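Fenonham Community Lunch Program
Second progress report to the Amadi Fund
Prepared by Colette Gautier, program coordinator
2022-09-13

Summary for those with other reports to read

The lunches are running. They run on more days than we promised, cost slightly more than we hoped and are eaten by a wider range of people than we described in the application, where we seem to have imagined a town made up entirely of retirees with good table manners. The kitchen licence came through. The exhaust fan did not, and has a section of its own further down.

Attendance

We served 468 lunches in the reporting period, against a target of 400-odd that I set myself, so please don't read too much into the triumph. Of the people who came, 185 gave us enough information to be counted as individuals. The remainder ate, said thank you and declined to fill in the card. Rakiya Omoregie has redesigned the card twice. The present version asks for a first name and a postcode, and we still get a fair number back reading "Dave" and nothing else.

Older residents remain the largest group, as expected. The group we did not expect is shift workers from the Molline packing shed, who finish at eleven in the morning and regard our noon sitting as dinner. They eat accordingly. We have adjusted portions and, after one regrettable day with the shepherd's pie, the order in which the trays come out.

The application said we would offer transport to those living beyond the creek road. We do, in the sense that Obinna Adeyemi drives out in his own van and brings back whoever is standing at the gate. He is paid mileage. The formal booking system described on page four of the application has had five bookings, and three of them were me testing it.

Food and suppliers

Our fresh vegetables come from two growers on the flats and the dry goods from Skaltano, who have been reliable on everything except lentils. We were sent split peas in place of red lentils on three deliveries running. Olumide Olaniyan, who runs the kitchen, has stopped sending them back and written a split pea soup into the rotation. It is now the dish people ask about by name, so I have stopped complaining as well.

Meat is our biggest cost and has gone up since we wrote the budget. We have moved to two meatless days, which brought one written objection, unsigned, on the back of an attendance card. The postcode had been filled in properly for once.

Food waste is low. What comes back on the plates is mostly coleslaw. Olumide has taken this personally and is on his third dressing.

The kitchen

The fit-out is finished apart from the fan. The benches are level, the cool room holds its temperature and the inspector found one fault, a missing label on a chemical cupboard, which we fixed while she was putting her coat on.

The exhaust fan was ordered in January. It has since been delivered twice, once in the wrong voltage and once to a dental surgery. The supplier assures us that the third attempt is in hand. In the meantime we cook with the windows open and have kept frying off the menu, as agreed with the inspector. Your fund paid the deposit on the fan and I would like to be able to show you one. It will be in the next report, running, or I will attach the correspondence in full.

Staffing

Chiamaka Onyeka joined us as second cook and has already reorganised the dry store so that things can be found in it. Her hours were budgeted at twelve a week. She works fifteen, and the difference comes out of the money set aside for my travel to regional meetings. I have borne up well under the loss.

We are still short of people for clearing and washing up at the end of service. The roster looks healthy on paper — it always does — but the paper is drawn up before the long weekends. Obinna fills most of the gaps. He has asked me to record that he was engaged as a driver, and it is hereby recorded.

Money

We are on budget overall and over it in two lines, food and power. Food I have explained. Power went up when the cool room was commissioned, and should have been in the original figures. The mistake was mine. Savings on printing and travel cover most of it, and the balance of 106 dollars has come out of the coin jar at the door. A full statement is attached separately.

We have not touched the contingency. I mention this because Rakiya asks me about it every week and I would like her to see it in print.

Equipment

The dining room now has enough crockery for a full sitting without washing between courses. We kept to plain white plates after a long discussion of bowls, which I will spare you. Cutlery continues to vanish at a steady rate, teaspoons first.

At the sink: an orange-red tray, and something round and red.

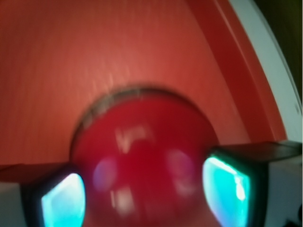
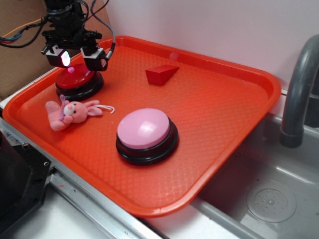 The replacement teaspoons are the cheapest sort available, on the theory that anyone stealing teaspoons has standards. Early results are mixed. We also bought a second urn, and that has ended the queue that used to form after the main course and was the source of most of our complaints.

Next period

We plan to add an evening meal once a fortnight, aimed at families, beginning when the fan is in. Chiamaka has drawn up four menus and costed them. Three fit the budget and the fourth has lamb in it. We will also try a take-home container for people who can't stay for the sitting, at the request of the Molline workers, several of whom have been falling asleep over the custard.

We would like your approval to shift the unspent part of the printing line to wages, so that Chiamaka's extra hours are paid for properly and not by my staying at home. The form is attached with the statement. It needs one signature from your side and, if it could come back before the next pay run, I would be grateful.

Visitors from the Fund are welcome at any noon sitting. Please let us know if you are coming, and whether you eat split peas.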